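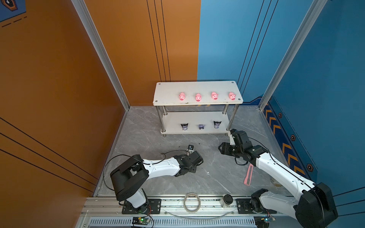

Attachment 1: Demo cell with both arms, shelf at the back, pigs on the top board

Ticket subject: Left arm hesitates and droops during the pig demo
Product: Wimby two-arm cell, running Tarar
Site: Plergate, visitor hall
Opened by: Rizwan Rana
Priority: Normal (but we do have an open day in November!)
Status: Closed

Rizwan Rana, 9:10 a.m.
Good morning, and thank you again for the help with the rail mounts in the spring, which have been solid ever since. I'm writing about the cell we use for visitors. The routine is a simple one that the children love: the left arm takes a pink pig from the top shelf, brings it forward over the marble floor, and passes it to the right arm, which puts it back. The small horned figures underneath stay where they are and serve as the audience, or so I tell people.

Yesterday evening we did a practice run for the open day and the left arm would reach up toward the shelf, stop short, and then sink slowly until the gripper was hanging low over the floor. The right arm carried on waiting for its pig like a very patient grandmother. Tarar shows error 54 on the left side, shoulder joint. Both control boards have their green lights on, so I don't think we've lost power altogether. It did this on 3 runs out of 10, never on the first one.

I've attached a picture of the cell. Please let me know what else you need, I'm here until the hall closes and happy to try things.

Wimby Support, 9:42 a.m.
Hello Rizwan, lovely to hear from you, and I'm glad the rail is behaving. Error 54 is our load warning on the shoulder. The joint has been working harder than it expects for too long, and the software lets it down gently. The usual suspects are a cable that pulls, a joint that has lost its zero, or something in the way of the arm.

From your picture I'd start with the cable that loops from the left shoulder housing over the white arm segment. Could you turn the motors off, support the arm with one hand, and lift it slowly through the whole reach to the shelf? Please tell me if the cable goes tight anywhere.

I also noticed a small black bracket with a white fitting lying on the floor just past the left gripper. Do you know where it belongs? And there are dark bits scattered near it and more along the groove of the rail, so a vacuum with a soft brush would be a kindness before you run anything again.

Rizwan Rana, 10:35 a.m.
Motors off, arm lifted by hand. You were right to ask, the cable does go tight in the last part of the reach, just before the gripper gets level with the pigs. I could feel it tugging back at me. Going down it is perfectly free.

As for the bracket, I took it around to a couple of people here and we believe it's a spare cable guide from the Civus parts box. It fits the screw holes on the arm, at any rate. I can't swear it was ever on this one. I've taken it out, along with the comb, the tape and the little jar, and vacuumed the floor and the rail. I had to go over the groove twice to get it clean.

Wimby Support, 10:58 a.m.
Wonderful, that is exactly the sort of answer I hope for. Please loosen the cable tie nearest the shoulder, feed some slack toward the gripper, and check the reach by hand again. If the guide sits well on the segment, go ahead and fit it so the loop stays put. Then run the zeroing page in Tarar for the left arm only. Leave the right one alone, its settings are fine in the log you sent.

Rizwan Rana, 1:20 p.m.
Slack added, guide fitted, left arm zeroed. The first zeroing failed with a message about the starting pose, and that was my doing, I had left the arm resting too far forward. The second went through.

I've now done the full routine 10 times with no error and no sinking. One pig was dropped at the handover, though it landed on its feet. I moved the pigs a little closer to the front of the board and it hasn't happened again.

Wimby Support, 1:47 p.m.
I'm so pleased! Please run it once more after the cell has been sitting overnight, and look at the cable before you open the doors to visitors. I'll keep the ticket open until I hear from you.

Rizwan Rana, 8:55 a.m., next day
Ran it cold this morning, all good, cable loose the whole way up. You can close this one. If any of you are near Plergate for the open day, do come by, the coffee is free and you may choose which pig goes first.

Wimby Support, 9:15 a.m.
Closed with thanks. Cause recorded as tight cable at left shoulder.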